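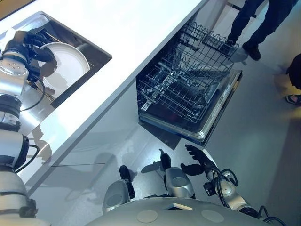
Plate in the left hand, dishwasher open, racks still empty.

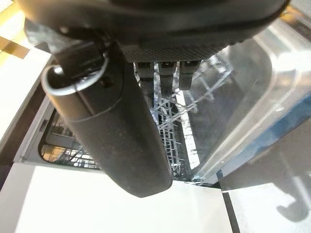
Posted by Tolera Bogale in Robots, January

We're now 178 examples into the dishwasher task, and I've been meaning to write down how we do it before I forget the early part.

The task is simple to say. The left hand takes a plate from the sink, and the plate has to end up in the lower rack. Each example is one full try, saved with the head camera, the wrist cameras and the joint readings. Miloslav Koubek and I take turns driving, 30 tries each, then we swap. After 30 my wrists hurt and my tries get sloppy, and the model learns sloppy just fine.

We threw out 23 of the first batch. Most were mine. I would stop halfway to think, and the policy we trained on those stopped halfway too - for a long time, once.
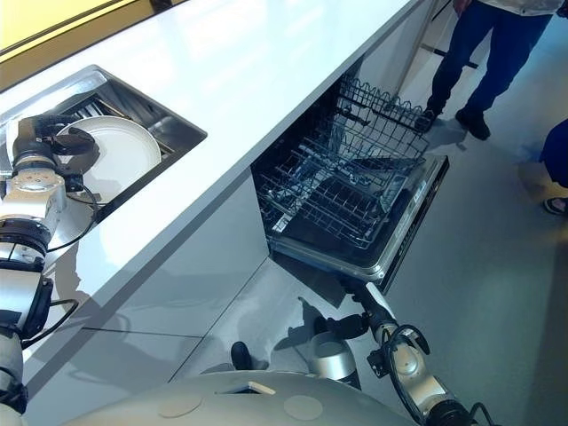
The other thing we changed was the start. At first every try began with the plate leaning the same way, and the policy was useless as soon as it leaned differently. Now we turn it a little between tries and write down the angle. It's dull work and it slows us to almost 33 tries in an afternoon, but the grasps have gotten better.

Miloslav wants to add bowls next. I'd like to finish plates first, including the handover to the right hand, where we still drop too many. We'll probably argue about it over lunch and then do plates.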